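Why Do Beans Make You Toot?

Let's get this out of the way early, so that everybody who needs to giggle can go and do it. Beans make people fart. Grown-ups know it, dogs know it, and there are songs about it, none of which your teacher will let you sing.

Ready? Back in your seat? Good.

What is in a bean, anyway?

A bean is a seed. Its plan was to become a bean plant, and then somebody put it in a burrito. Seeds need packed lunches to help them start growing, so a bean is stuffed with protein, starch and a few unusual sugars.

Those sugars are the troublemakers. One of them is called raffinose (say it RAFF-in-ohs). It is built from three smaller sugars hooked together, like train cars. Your body is very good at unhooking most trains. It has special tools for the job, called enzymes. For raffinose, your body never got the right tool. It looks at the train, shrugs, and lets it roll on down the track.

Where does the train go?

First your food leaves your stomach and goes through your small intestine, a long, squashy tube which is only small if you measure how wide it is. Whoever named it was not thinking about length. Most of the good stuff in your dinner gets soaked up in there.

The raffinose keeps going until it reaches the large intestine, and there it meets the locals.

The locals are bacteria. You have trillions of them, and they live in you without paying rent. Most of them are friendly. They also have the tool that you don't. When raffinose shows up, they throw a party, eat the lot, and make gas.

The gas has to go someplace. You have only so many exits.

Does it have to smell?

Most of the gas has no smell at all. It's mainly things like hydrogen and carbon dioxide, and plenty of it is plain old air you swallowed while talking with your mouth full. The stink comes from a tiny amount of gas with sulfur in it. Beans are often louder than they are smelly. Eggs and broccoli, which have more sulfur, would like you to keep blaming the beans.

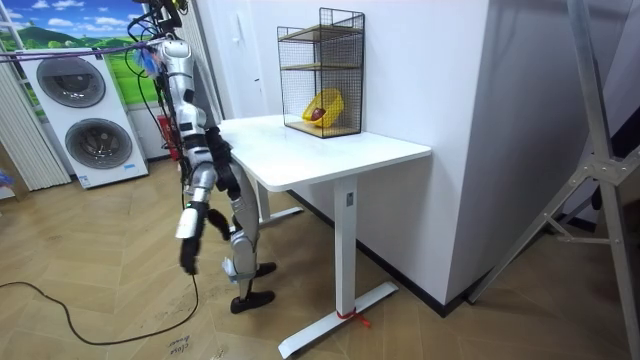 One reader in Bostport wrote to say that her family eats beans every single night and hardly toots at all, and she wanted to know if they were doing it wrong.

They are doing it right. When people eat beans often, their insides tend to get used to it, and the concert gets quieter after a few weeks. If your family has beans twice a year, expect a brass band.

Can you turn down the volume?

A bit. Ask a grown-up to soak dried beans overnight and pour the water away before cooking, and some of the sugars go down the drain with it. Rinsing canned beans helps too. So does starting with a small scoop and chewing properly, which you were supposed to be doing already.

Should you just skip beans? Please don't. They have fiber, which keeps everything moving, and iron, which helps your blood carry oxygen. They're cheap, they fill you up, and they come with sound effects.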